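Checklist for the common room and kitchen corner, Irholm building, ground floor
Inspection date: December 18, 2022
Form 161, winter version. The July version is not valid anymore, please throw away the old copies.

Marks: **OK** = no action, **R** = repair needed, **W** = watch until next inspection.

## 1. Exits and walking ways

- [x] Main door opens fully to outside - **OK**
- [x] Door to the yard opens without key from inside - **OK**
- [ ] Emergency light over the yard door - **R**
- [x] Floor plan with exits on the wall - **OK**

Comment: The emergency light stays on only a short moment when I press the test button. I think the battery is old. The replacement must be the same type as in the Clanelmont building, so we can keep one spare for both.

The mat at the main door has one corner which goes up. I pressed it down with tape, but tape is not a solution for winter. Marked **W**.

## 2. Tables, chairs and floor

- [x] Tables stand firm when pushed from the side - **OK**
- [x] No sharp edges or splinters - **OK**
- [ ] Chairs, all legs with rubber feet - **R**
- [ ] Floor under the tables free of bags - **W**

Comment: Two chairs have lost a rubber foot and they slide on the tiles. I put them in the storage room with a note. Please do not bring them back before they are repaired, also not for a big meeting.

Bags on the floor are the same remark as last time. A person who stands up fast can catch a foot in the handle. There are hooks on the wall beside the coats and they are almost never used. I ask for a small sign at the height of the eyes.

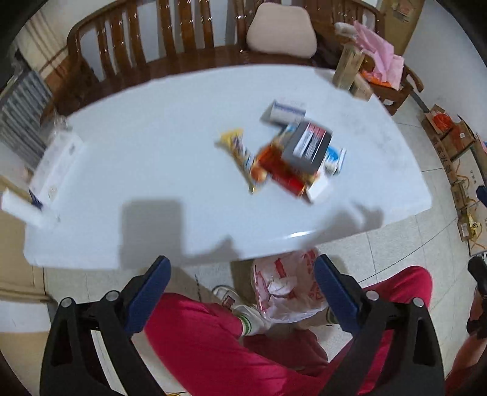
*Item 2: white oval table, packages on top, plastic bag on the floor underneath.*

Packages may stay on the table during use, but in the evening the table must be clear for cleaning. Food in open packages goes into the closed cabinet. In the summer we had ants, and I do not wish to write this comment again.

## 3. Electrical

- [x] Cover plates on all wall sockets - **OK**
- [x] Kettle cord without damage - **OK**
- [ ] Power strip behind the sofa - **R**
- [x] Heater, 2000 watts, alone on its own socket - **OK**

Comment: The power strip has a loose switch and a brown spot near the second outlet. I took it out of use today and cut off the plug. New one to be ordered from Custateo, order number 2111 as before. The heater must never be connected to a power strip, also not to the new one.

## 4. Fire equipment

- [x] Extinguisher on its hook, pin and seal in place - **OK**
- [x] Pressure needle in the green part - **OK**
- [x] Fire blanket near the stove - **OK**
- [ ] Smoke alarm tested - **W**

Comment: The alarm works, but the sound is weak with the kitchen door closed. I tested it two times with the same result. Kwok does the yearly service and should measure the sound at the next visit.

## 5. First aid box

- [x] Box is closed and easy to reach - **OK**
- [ ] Contents complete - **R**

Comment: Small bandages are finished and the eye wash is past its date. Scissors were missing, I found them in the kitchen drawer and put them back. Please buy separate scissors for the kitchen.

## Deadline

All points with **R** must be repaired within 28 days. When a point is done, write the day next to it and leave this paper in the blue folder at the entrance.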